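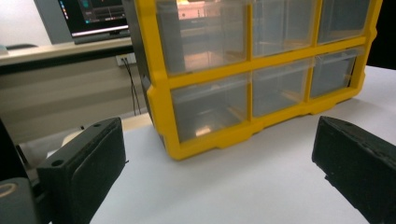

The yellow organizer on the white table, with the gripper in front of it.

The drawers were Kamrul's idea. Aleksi had wanted to start with cups, but Kamrul said anyone could pick up a cup, and what she needed at home was something that would open a drawer and get out the right screw.

They had the bench at Wedeck until nine. Aleksi held the gripper by its handle and moved it in toward the lower row. The fingers were black and blocky, with flat pads on the inside faces. He had printed them in April and reprinted the left one after it cracked at the hole.

"Slower," Kamrul said. She was reading numbers off the monitor. "You're coming in too high."

He lowered his wrist. The drawer had a small lip at the top. He closed the fingers on it and pulled. The whole organizer slid toward him across the table and the drawer stayed shut.

"It's too light," he said.

"It's empty. Mine at home is full of screws."

"Then bring the screws."

She didn't answer. She pushed the organizer back to where it had been and lined up the base with a pencil mark on the table. He tried again and the same thing happened.

At seven Gebremedhin came in from the wood room with sawdust on his sleeves and stood behind them. He had run the shop for eleven years and did not like electronics, but he liked to watch people work. He watched two more tries.

"My father kept his drawers like that," he said. "Baby food jars, then drawers. He put a strip of rubber under them."

"We could use tape," Aleksi said.

"Rubber is better."

He went away and came back with a piece of inner tube. Kamrul cut it into strips with the good scissors, which were supposed to be for fabric, and Gebremedhin pretended to look at the wall. They set the organizer down on the rubber. Aleksi closed the fingers and pulled, and the drawer came out an inch and stopped.

"Again," said Kamrul.

Her hands had started going the winter before last. She could still type and she could still drive, but small things got away from her. She had dropped a box of washers in her kitchen and had left them there for two days, walking around them. She had told Aleksi this once, in the parking lot, and he had never brought it up. The next week he had asked if she wanted to go halves on a motor.

They did the lower row over and over. Kamrul saved each try and typed a word beside it, good or bad or slip. When they got to 70 she stopped and scrolled back up through the list. There were 21 slips. Most of them were on the left side, where Aleksi had to reach across himself.

"That's you," she said. "That isn't the fingers."

"Let me stand on the other side."

"The arm won't be able to stand on the other side. It'll be bolted down."

He thought about that. The arm was still in its box under the bench, with Lika printed on the side, and they had agreed not to open it until the fingers worked. He had opened it once by himself and taped it up again.

"You do some, then," he said.

She looked at the gripper for a while. It was heavier than it looked, and the trigger was stiff. She took it in both hands. He moved into her chair and put his hand on the mouse.

Her first try missed the lip and knocked against the drawer below the bar. The second one missed too. On the third she got the pads around it, and he could hear the motor take up the load. She pulled with her whole arm, from the shoulder, and the drawer came open all the way.

"What do I type?" Aleksi said.

"Type good."

He typed it. She pushed the drawer shut with the side of her hand and lined herself up for the next one.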